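Trollholm Workspace Services
Call for participants: sorting and packing study, shared work rooms

Posted April 20, 2022
Reference number: 818
Location: Trollholm, Plultdale building, ground floor
Contact: Wiroj Sangkhawat, study lead

Summary

Trollholm is looking for 67 adults to take part in a paid study on how people clear, sort and pack the contents of a shared work room. The results will be used to revise our written packing procedure, which was last changed when the Katen rooms were merged with the Halás rooms. The procedure is 17 pages long and most of it deals with office paper. Very little of what is left behind in a shared room is office paper.

Each participant attends one session. A session consists of a briefing, a sorting task, a packing task and a short written form. Participants work alone. Sessions are held during the day and in the early evening, and we will try to offer a time that fits your schedule.

What the work consists of

The sorting task covers mixed contents: furniture, clothing, mail, wood stock, cables, computer equipment and handwritten notes. You will be asked to assign each item to one of four groups (keep in room, return to owner, store, discard) and to write the group on a tag. There is no score. We record which group you chose and how long the choice took.

The packing task uses the items you assigned to storage. Cartons, paper, tape and labels are supplied. You decide the order of packing and the carton size. Items that you consider too heavy or awkward to lift should be tagged and left where they are.

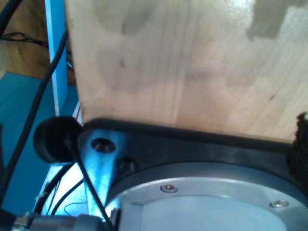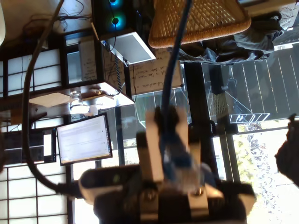
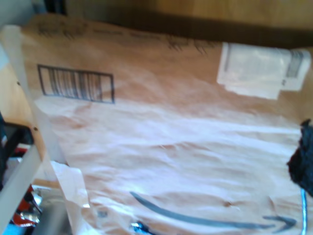 Mail and parcels are the group on which the present procedure is weakest. It says only that mail is to be "forwarded where possible" and gives no rule for packaging that has been kept after delivery, or for a parcel left among clothing and cables. Participants will therefore spend a larger share of the session on this group than on any other. A typical item is a wrinkled brown paper mailer with a curved arrow along the bottom and a white shipping label at the upper right. Some people would file such an item by the label, some would check first for contents, and some would treat it as waste paper. We want to know which of these you do and at what point you decide. Do not open sealed items -- tag them and move on.

Notes and signs form a second group of interest. Handwriting on cardboard may be an instruction that still applies, or it may be scrap. You will be asked to mark your choice as certain or uncertain.

Furniture is tagged but not moved. This applies to chairs, including wicker ones, and to folding or paper-paneled screens. Clothing found on furniture is tagged separately from the furniture. Computer equipment with its lights on is to be left switched on and tagged "keep in room" until the study lead has been informed.

Requirements

Age 18 or over.
Able to read and write short notes in English.
Able to stand for most of the session and to lift a small carton.
Closed shoes. Work gloves are supplied in three sizes; you may bring your own.
No allergy to paper dust or wood dust.

Experience in moving, storage or mail handling is not required. Please state it on the form if you have it, as we need a mix of both kinds of participant. Current employees of Trollholm may not apply. Former employees may apply if they left before October.

Payment

Payment is made by bank transfer after the session. The total budget for participant payments is fixed, and the rate per session is stated in the confirmation letter. You may stop at any time and will still receive the full amount. Travel costs are not covered -- bicycle parking is available at the rear entrance.

How to apply

Send a message of no more than 2000 characters to the study lead, Wiroj Sangkhawat, quoting reference number 818. Include your name, a phone number, the hours you are normally free, and whether you have done packing or storage work before. Do not send a resume.

Applications are handled in the order received. Applicants who cannot be placed will be kept on a reserve list unless they ask to be removed.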